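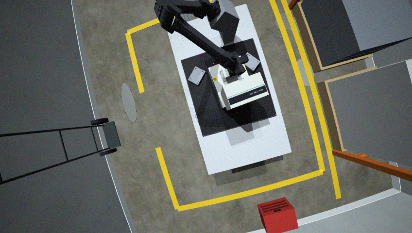
Session 5: Gathering Demonstrations in Simulation
Notes by Ambros Hauser, for the Robot Learning practical

Last time we got as far as "a policy is only as good as what you show it," and a few of you asked me afterward what showing it really involves. So this session is all about the collecting. No network diagrams today, I promise. Bring your laptop and your patience, because most of the afternoon goes to driving an arm around a simulated bench, and the first ten minutes of that feel like trying to tie your shoes with salad tongs.

Some words we'll keep using

A demonstration (I'll also say "episode") is one attempt at the task, start to finish, with everything saved: the rendered views, the joint positions, the gripper command, and the time of each step. An observation is what the policy gets to look at. An action is what you told the arm to do. Please keep those last two apart in your head! Half the bugs I see in project code come from feeding the measured joint positions back in as if they were the commands.

The task

You have one arm mounted at the end of a table, a boxy white machine on the black mat, and a small plate on either side of it. The job is to pick up a plate, bring it over the machine, and set it down in the recess on top. Then let go and back off. That's the whole thing, and it's plenty — the plates are small and the fingers hide most of the recess right when you'd like to see it.

We run this in Jornley, which is the simulator you installed in the first week. The recorder is called Distix and it starts with the scene file. If it doesn't, check that you launched from the course folder. (It's always the course folder.)

Why we start in simulation

Resetting is free. On the real bench, every failed attempt means walking over, picking up the plate and squaring everything up again. In Jornley you press R. You can also be clumsy without paying for it, and I want you to be clumsy early on.

The price is that simulated contact is a bit of a fairy tale. Plates slide too nicely, or they jitter against an edge in a way no real plate would. When you see jitter, throw the episode out. A policy will happily learn to exploit a physics glitch, and I've had one do it to me the night before a demo.

How to record

Each pair collects 80 episodes. Split them evenly so that both of you drive. Your habits will differ and the data is better for it, as long as you agree on the basics first. Ours are these:

Start every episode from the home pose.
Approach from above and slow down before contact.
Pause briefly over the recess, then lower.
Open the gripper fully before you lift away.
Stop the recording after the arm has cleared the machine.

Let the plates start in different places and at different angles. The randomizer in the scene file does this for you, but its default spread is timid, so turn it up to 10 degrees either way. If every plate begins square to the mat, you'll get a policy that's brilliant with square plates and helpless with anything else.

Don't move the machine during the first set. I know it's tempting. We'll vary it next session, and I want you to see what the fixed version does when we surprise it.

What to keep and what to drop

Mark each episode as success, recovered, or failed. "Recovered" is the interesting one. Say you come in crooked, touch the edge of the recess, lift, correct and then place it properly. Keep those! They teach the policy how to get out of trouble, and a data set of perfect runs has nothing to say about trouble. What I don't want is ten seconds of hovering while you and your partner discuss lunch. Long idle stretches teach the arm to sit still, and it learns that lesson very quickly. Trim them or record again.

Failed episodes go in their own folder. We won't train on them this time, but we'll need them when we get to success detectors in June.

A note on the views

Distix saves an overhead view and a wrist view. Before your first real episode, play back a test one and look at both. Ask yourself whether you could do the task from those pictures alone. If the arm blocks the recess in one view and the other is pointing at nothing useful, you knew something while driving that the policy will never know. Fix the view, then collect.

Handing in

Upload your folder to the Tramari share by 23rd April, with a short text file saying who drove which episodes and anything odd you noticed. Use your pair number in the folder name. Pair 11, your share link was broken last week and should work now — write to me if it doesn't.

Reading for next time is the Chae handout on action chunking, up to the part with the plots. Skip the appendix unless you like that sort of thing (I do).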